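Open Day at Mirnholm College: a visit to the seminary and its collection of sermons

Posted July 12, 2019

The seminary at Mirnholm opens its doors to the public one time each summer, and this year I finally went. I have been reading about the lives of preachers for a long time, mostly in old biographical dictionaries, where a whole life takes half a page. Born here, ordained there, served such and such a congregation, died. I wanted to see one of the places where these short lines come from.

The train goes only to Tandville. From there one takes the bus, which leaves from the side of the station where the bicycles are, and not from the front square. I lost one bus in this way. The ride is pleasant, between fields and then up a hill, and the stop is directly at the college gate.

The college is smaller than I imagined. It has two buildings, the old one with the chapel and the newer one with the library, and a covered path goes between them. There are places for 50 students. In the summer most of them are away in parishes, doing their practical months, so the rooms on the upper floor were open and we could look into them. A bed, a desk, a bookshelf, a window to the garden. I liked that they did not make them more beautiful for the visitors.

We began in the chapel. The guide was a retired minister who studied there himself, and he explained how the practice sermon works. Every student in the second year must preach in this chapel before the teachers and all the other students, and afterward everybody goes to the dining hall and the sermon is discussed over soup. He told us that the discussion is more feared than the sermon. In older times the student had to stand during the whole discussion. Now he or she can sit and also eat.

I asked if the practice sermons are kept. They are, and this was for me the best news of the day, for they are in the library and one can ask to see them.
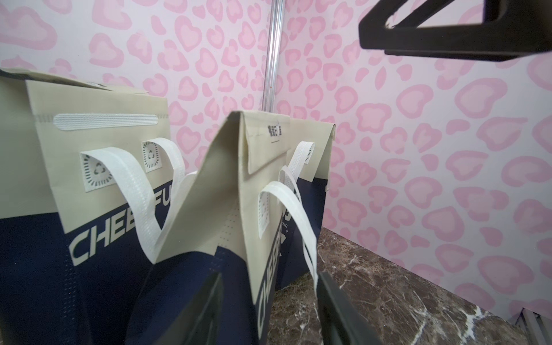
The sermon collection has 3,000 pieces, the oldest written by hand in small notebooks and the newer ones typed. It is arranged by the name of the preacher and inside the name by year, so you can follow one person from the first nervous attempt in the chapel to the farewell sermon of old age, if the family gave the papers back to the college. Many families did. The reading room lets in only pencils and loose paper, and everything else stays in a locker by the door. The lockers are narrow and high, and a backpack goes in badly. For such a day take a flat, light bag, the non-woven kind that stands upright, cream above and navy blue below with big letters across, which has a wide opening and folds to nothing when it is empty. The woman in front of me had to take her backpack apart on the floor, and the line waited for her with patience.

Each visitor could order one box. I ordered a box from a preacher who served three country churches and who has nine lines in the dictionary I have at home. In the box was a notebook with sermon plans, a list of hymns, and letters from people of the congregation. One letter complained that the sermon on the prodigal son was too long and that the roast was ruined. Another, from the same person and a few years later, thanked him for his words at a funeral. The dictionary says of these years only "pastor at three charges." I sat with this box until they rang the bell for lunch.

Lunch was in the dining hall, at long tables. It was soup, of course, and a dark bread with seeds. Coffee was included in the price but cake was not. I sat with a couple who came to look for a grandfather. They had found him in the register of students, with his marks, and his mark for Hebrew was very poor. They were happy with this.

In the afternoon there were two talks, and one had to choose. The first was on the architecture of the chapel. I went to the second, about the Sakai letters. This is a group of 1,400 letters between the college and its former students who went to work abroad, and it has the name of the room in which it was found, the Sakai room, on the ground floor of the old building. Nobody could tell me for sure where the room has its name from. The letters were in a cupboard behind folding chairs. A small foundation with the name Varkinance paid for the boxes and for a person to put the letters in order, and this work is now finished as far as the letter M.

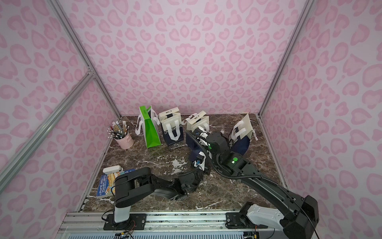 The talk was good but it went too fast for me. What I understood is this. The college sent to every graduate abroad the same printed questions once a year, about health, about the number of baptisms, about books needed. Most answered only the questions. But some turned the sheet over and wrote on the back side, and the back sides are what the historians want now. They wrote about language lessons, about doubts, about a harvest, about a quarrel with the bishop. One asked every year for shoes, and in the letters that I saw in the display case he had not received them yet.

There was time for questions. A student of history wanted to know if the wives of the ministers also wrote. They did, but their letters were often put in under the name of the husband, and the new list tries to repair this — each writer will have an own entry. I think this is correct, and it will mean that some people get a first line of biography who never had one.

At the end there was evening prayer in the chapel, short, with singing. Visitors were invited but it was not an obligation. The organ is being repaired and will be ready in September, so we sang without it. The students who remained for the summer sat in the front rows and helped us over the difficult parts.

Some practical things for those who want to go. The open day is free, the lunch is paid at the door and only in cash. The box from the library must be ordered in the morning, at the table right of the entrance. Take a pencil with you; those of the library are very short. The last bus back to Tandville leaves soon after the evening prayer, and the driver does wait a little if he sees people coming down the path.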